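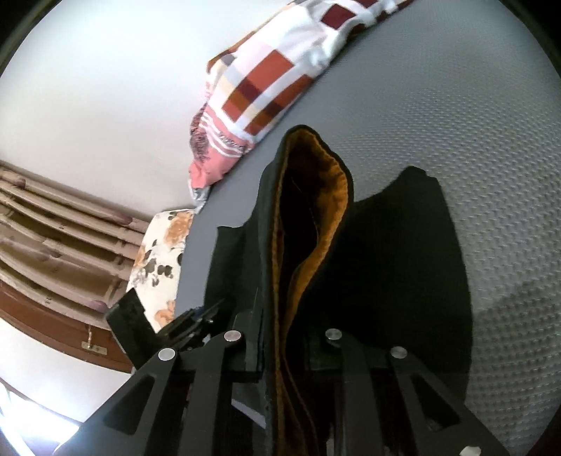 Re: Fingers let go of dark garments in the middle of the fold

inesh_fold
Posted Monday, 9:12

Hello all. I am using the Pliseck hand gripper with the Funia logger for folding tasks on a bed. Since I changed to black clothes I have a fault that I cannot explain. I close on a layer, the log says "grip held", I lift, and the cloth is gone. The log continues to say "held" until I open the fingers. In my last batch of 504 folds it is mostly the lined garments which fail. The light ones from before were fine, and I had 1,206 of them.

Is it the width sensor or the fingers?

ngankwan
Posted Monday, 9:40

Fingers. Black fabric with a lining of another material slides on itself. You hold the outside and the lining walks away. Change the pads and try again before you open anything.

thoa_d
Posted Monday, 10:05

I don't agree with Ngan-ling. If it was only sliding, the width would go down when the cloth leaves, and the log would show it. A log that stays at "held" means the width value is frozen. I had the same with a cable that was bent too much near the finger base. Close the gripper on nothing and read the value. It must go to zero.

inesh_fold
Posted Monday, 11:31

Thank you both. Closed on nothing: it stops at 3 mm. After I moved the cable by hand it went to 2 mm, then back to 3.

ngankwan
Posted Monday, 11:48

OK, this is not pads. But I would still change them, a thin lining needs more friction.

shufen_t
Posted Monday, 13:20

Please switch off before you touch the cable again. My colleague moved his with the power on and the fingers closed on his thumb. No big injury, but the nail was black for a long time.

Also check the finger screws. If one is loose, the plate can lean and you get the same false width — the cable is then innocent.

thoa_d
Posted Monday, 13:34

A loose screw would not change when she moves the cable.

shufen_t
Posted Monday, 13:41

It would if she pushes the finger at the same time. I only say check both.

inesh_fold
Posted Monday, 16:02

Power off, all screws checked, one was a little loose. Tightened, still 3 mm. I ordered a new cable and I will mark the "held" values of this batch as not reliable. Will write again when the cable is here.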